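The empty table promise

Clear the surface, the new tidying courses say, and the rest will follow. Our writer cleared hers and has some questions.

The first thing you are asked to do at an Ollisthorpe weekend is take everything off your table. They mean all of it: the mail, the fruit, the phone charger, the half-finished colouring book, the jar of pens of which two work. It goes into a box, the box goes into the hall, and you sit down in front of a bare surface and are invited to notice how you feel.

I felt like a person whose things were in the hall.

I had signed up in June, after a friend told me the method had changed her mornings. The course costs more than I'd spend on a table, and it comes with a workbook, a roll of coloured dots and access to a members' page where people post their kitchens. The idea is that every flat surface in a home should hold one tray and no more than two loose objects. The tray is the "harbour." The loose objects are "guests." Guests may stay until bedtime.

Tidying has been sold as salvation for a good while now, so the language didn't surprise me. I was more interested in the numbers. The workbook states that the average household contains 2934 objects that "do not know where they live." I asked Efua Quartey, who runs the weekends and wrote most of the workbook, where the figure came from. She told me it was from an early client, who had counted.

"One household?" I asked.

"One very honest household," she said.

Quartey is good company and a hard person to argue with, mainly because she agrees with most of your objections and then carries on. She grew up over a shop, she told me, in a flat where dinner couldn't be served until the bookkeeping had been moved. She believes the stuff on a table is a list of decisions you have put off. A bottle left out means you haven't decided whether you're finished with it. A sponge left out means you haven't decided whether the cleaning is done.

I put it to her that a sponge left out might mean it's drying.

"It might," she said.

There were 25 of us in the room, a community hall with good heating and bad chairs, and by mid-morning we had been put in pairs to practise. My partner was Adom Sulemana, a bus scheduler, there because his sister had paid for it. He had brought, as instructed, a handful of small things from home that he couldn't place. He laid them out in a row and looked at them with no shame at all. "They live on the table," he said. "That's where they live." I thought this was the most sensible remark of the day, and he was given an orange dot for it, orange being the colour for resistance.

What the method does well, I'll admit, is make you look. Most of us stop seeing our own kitchens within a month of moving in. Take a surface back to nothing, put things back a few at a time, and each one turns strange again. You see its colour. You see that it has been lying on its side for who knows how long, and that you have been wiping a careful path past it. 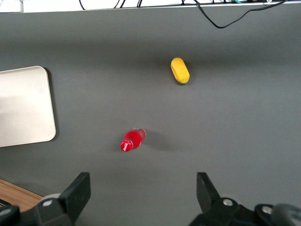 The trouble starts once you've looked. Seeing a thing clearly doesn't tell you where to put it, and the course is oddly thin on cupboards. I live in a flat with one drawer that opens all the way. When I emptied my table for the homework, the harbour tray filled in an evening and the guests simply moved to the top of the fridge, where I couldn't see them and so, by the rules, was making progress.

The members' page is full of this kind of progress. Before: a table you could have a conversation over. After: a table you could perform surgery on. I went through a lot of these pairs and kept wanting a third photograph, taken in the next room. One member, pressed in the comments, confessed that her husband's study was now "a bit of a holding area." Another had rented storage. Her living room did look wonderful.

There is money in the bare table, and Ollisthorpe isn't alone in having found it. Solleck sells a plain tray with rounded corners for the price of a decent pair of shoes. Kaewkla offers a subscription that sends you cloth bags to put things in, with a card in each telling you to ask whether you need the things. Anano, the newest of them, has an app that rings a small bell at nine in the evening to remind you that your guests should be going home. I used it for a week. On the fourth night it rang while I was icing a cake, and I found that I was angry at a bell.

I don't think any of these firms are crooks. The trays are nice trays. What bothers me is the claim underneath, that a surface with something on it is a small failure of character. The tables I remember from childhood always had something on them. My grandmother's held the salt, the radio, a sewing tin and whichever bill was worrying her, and she'd have thought it odd to pay a stranger to come and tell her so. She also fed nine people off it on Christmas Day, which took her four minutes to arrange and involved a large bowl and a bedspread.

Quartey has heard the grandmother argument before. Everyone has a grandmother, she told me. Her point is that those tables were busy with use, and ours are busy with leftovers: packaging, samples, chargers for devices we no longer own. I've thought about that since, and it's a fair hit. When I finally went through the box in my hall, a good third of it went straight in the bin, and I couldn't have told you what some of it had been part of.

The rest I put back on the table. The fruit bowl went first. Then the mail, sorted, in a pile that has since become unsorted. I kept the tray, which does stop the pens from rolling off, and I deleted the bell.

I rang Sulemana a few weeks later to ask how he was getting on. His sister had been over to inspect, he said, and had been very pleased with the kitchen. I asked what he'd done with the things from the table.

"Put them on a chair," he said. "Then I pushed the chair in."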